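Support > Countertops and Sinks > Jornholm Under-Sink Water Filter > Set-up Guide > Section 4: Fitting and First Use

4. Fitting and First Use

This section was written by the owners' group, and it replaces the one in the box. The printed sheet says fitting takes "minutes" and needs "no special skill." Set aside an evening, or at least the part of it when no one wants to cook. If you have never shut off the water under your own sink, read all of 4.1 before you touch anything.

The steps apply to the two-stage Jornholm with the separate faucet. The single-stage model has a different head and the hose order below will be wrong for it.

4.1 Before you start

1. Find the cold shutoff valve under the sink and close it. Open the kitchen faucet on cold and wait for the flow to stop.

2. If the flow slows to a trickle and stays there, the valve is not closing fully. Many old ones don't. Use the main shutoff for the house instead, and think about replacing the small valve while you are at it.

3. Clear everything out of the cabinet. Put down a towel and a shallow tray.

4. Lay out the parts and check them against the list on the inside of the lid. You should have the filter head, two cartridges, the bracket, the tee fitting, the drinking faucet with its washers, and the tubing.

Note: The list also mentions a "comfort tool." As far as we can tell this is the flat plastic wrench. It is soft and it rounds off at the first stiff nut. Use a real adjustable wrench and keep the plastic one for opening the cartridge wrappers.

CAUTION: Do not fit the system to the hot line. The cartridge housings are not made for it, and a housing that splits can empty a lot of water into a cabinet before anyone hears it.

4.2 Choosing the place for the faucet

The drinking faucet needs its own hole. Some sinks have a spare one under a metal or plastic cap, where a sprayer or soap pump would go. Look there first.

If there is no spare hole, you will have to drill through the sink deck or the countertop. The printed sheet covers this in one line ("drill a suitable hole"), which we consider the weakest line in a weak document. Stainless steel can be drilled at home with a step bit and some patience. Stone, tile and solid-surface tops are another matter. Soon-im Um, who wrote our drilling notes, cracked a perfectly good tile on her first try, and her advice is to pay a fabricator and spend your own effort on the plumbing.

5. Check underneath before you mark the top. The faucet stem hangs down behind the bowl and needs room for the nut and for your hand. Hold the stem in place from below and see if you can turn the nut with your fingers.

6. Mark the center of the hole with a pencil on masking tape. Swing the spout through its full range over the mark. It should reach over the bowl and clear the main faucet handle.

7. Leave it marked overnight if you can. Wash the dishes once with the tape there. A spot that looks fine at four in the afternoon can be right where you put the frying pan.

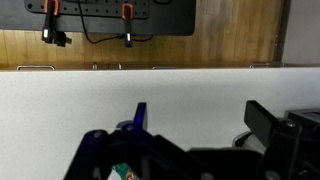

8. Drill slowly, stop often, and vacuum up the chips as you go. File the edge of the hole until a fingertip runs around it without catching.

9. Drop the faucet through with the rubber washer against the top surface. From below, add the plastic washer, the metal washer and the nut, in that order. The drawing on the printed sheet has the last two reversed.

Note: The sales page says the faucet "seals itself." It doesn't. The rubber washer does a fair job on a smooth, flat surface. On anything with texture, run a thin bead of clear silicone under the base and give it the time stated on the tube.

4.3 Mounting the bracket

10. Hold the bracket against the side wall of the cabinet with both cartridges attached. Leave enough space below them to drop each cartridge straight down when you change it. If you can't get it out without tilting it, move the bracket up.

11. Mark the screw holes, take the cartridges off, and drill small pilot holes. Check the thickness of the wall first. The supplied screws are long, and in a thin cabinet they will come out the other side.

12. Screw the bracket down and pull on it. A full system weighs more than a dry one, so if it moves at all now it will sag later.

4.4 Connecting the tubing

13. Unscrew the cold supply hose from the shutoff valve. Fit the tee to the valve, then the hose to the tee. Hand-tight plus a quarter turn is enough with a rubber seal. More force does not make a better seal, whatever your uncle says.

14. Cut the tubing with a sharp blade, straight across. A slanted cut is the most common reason for a slow leak at the push fittings.

15. Push the tubing from the tee into the port marked IN. Push until it stops, then push again. There is a second stop, and the first one feels just like it.

16. Run the other tube from OUT to the faucet stem. Leave a gentle loop. Tight bends flatten the tubing and you will blame the cartridge for the poor flow.

17. Tug each tube. If one slides out, trim the end and start over with that fitting.

CAUTION: Never use thread tape on the push fittings. It does nothing for them and shreds of it end up in the faucet.

4.5 First flush

18. Fit both cartridges, turning each one until it clicks. Open the drinking faucet. Then open the shutoff valve a little at a time.

19. Expect coughing, spitting and gray water. The gray is fine carbon dust from the second cartridge. Let it run to the drain.

20. The printed sheet says to flush for two minutes. We don't believe it, and neither did Mirko Ferri, who kept filling white mugs and setting them by the window until they stopped looking like dishwater. Run it until a white mug of water looks clear, and then a while longer. Don't drink any of it before then.

21. Close the faucet and dry every joint with a paper towel. Wait 60 minutes and wipe them again with a fresh one. A damp spot on the towel means a leak, even if you can't see a drop.

22. Check once more before bed. If you are going away in the next few days, close the shutoff valve.

4.6 Claims you can ignore

The box makes several promises. We have tried to be fair to them.

"Restores natural minerals." We could find nothing in the cartridges that would add any. The first stage is a sediment filter and the second is carbon.

"Never think about filters again." There is a small light on the head that turns red after a set number of weeks. It is a timer. It has no idea how much water you have used or what was in it. A household of one and a household of six get the red light on the same day.

"Tastes like a mountain spring." Tap water with a strong chlorine taste should taste better. If yours tasted fine before, save your money. Some of us could not pick out the filtered glass with our eyes shut, and that includes people who had paid full price.

Note: A carbon filter is sold mostly on taste and smell. If you are worried about lead, nitrates or anything else that could harm you, get the water tested first and buy a system certified for the thing the test finds. Don't rely on this one because the box has a waterfall on it.

4.7 Changing cartridges

23. Close the shutoff valve and open the drinking faucet to let the pressure off. Twist the old cartridge left and pull it down. Keep the tray under it.

24. Wipe the inside of the head. Look at the O-ring. If it is flat or nicked, replace it, and use a smear of silicone grease on the new one. Petroleum jelly will swell the rubber.

25. Fit the new cartridge, then repeat steps 18 to 21. Hold the light button down until it turns green.

The maker wants both stages changed together. The sediment stage does clog sooner in homes with old pipes, and you will notice it as weak flow. The carbon stage gives no such sign, so go by the date. Write it on the cartridge with a marker. Whatever the light says, don't leave either one in for longer than 52 weeks - it is a damp, dark place and things grow there.

For low flow, noise in the pipes and a drinking faucet that drips when closed, go to Section 5.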